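Prollinwood Pantry Help Desk
Ticket 1048
Subject: Noodle packs popping at the seam and going stale in the snack bin
Status: Solved
Opened by: Break room, second floor

Original message

Hello there, and thank you in advance for reading all of this, I know it's a long one! We keep a snack bin up here for the late shift, mostly instant noodles in the soft plastic packs, and we took over the ordering in November when the old arrangement ended. Everyone loves the spicy ones, so we went ahead and bought a full case of 20. Since then we keep finding packs with the top seal split open, and the noodles inside have gone soft and taste like the cardboard box they came in. So far we've thrown out 9 of them, which makes me a bit sad every time.

The bin is the deep Morno one with the snap lid, and it lives on the shelf over the microwave. I've already tried standing the packs upright instead of stacking them flat, and I wiped the bin out in case it was damp. It seemed better for a little while and then it wasn't. Is this a bad case, or are we doing something wrong?

Reply from the help desk, 10:40 a.m.

Good morning, and please don't apologize for the length, the details really do help. I'm sorry about the lost noodles! I don't think you have a bad case. A bad case usually shows itself right out of the carton, with several packs already leaking at the same spot on the seal, and yours seem to be opening later on.

My guess is the shelf. The air over a microwave gets warm and steamy many times a day. The air sealed in each pack swells a little when it warms up, and if the packs are wedged in tightly, the seams take the strain. Could you try these for me?

1. Move the bin to a low cabinet, away from the microwave and the kettle.
2. Take out enough packs that you can slide your hand down the side of the bin.
3. Squeeze each pack gently near the top seal and listen for a hiss. Anything that hisses should go.
4. Keep the heavy things (I'm thinking of those Kutari soup cans, which seem to end up everywhere) in a different bin.

Update from break room, 3:15 p.m.

Well, I feel a little silly, because there were in fact four soup cans at the bottom, and two jars of Fagundes peanut butter on top of everything. They've all been moved to the drawer. The bin is now in the cabinet by the sink, on the side away from the pipes, and it closes without anybody leaning on the lid. I did the squeeze test on what was left and found one more that hissed. I've put a note on the cabinet asking people not to cram things in, with a smiley face so it doesn't sound bossy.

Help desk, follow-up

Lovely, thank you for being so thorough. I'll leave the ticket open for a bit so you can see how the rest of the case gets on.

Update from break room

No split packs since the move, and the last ones we cooked had a proper snap to them when we broke them up. Please go ahead and close this, with our thanks!

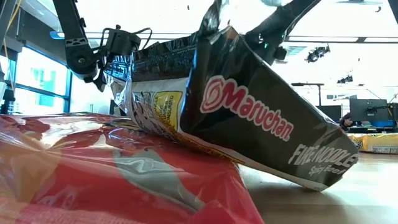

Is it still all right to eat the noodles if the pack has only a tiny split and they look fine?

I'd let that one go. Once the seal is open there's no good way to tell how long the noodles have been sitting in the air or what has gotten in, and a fresh pack costs very little.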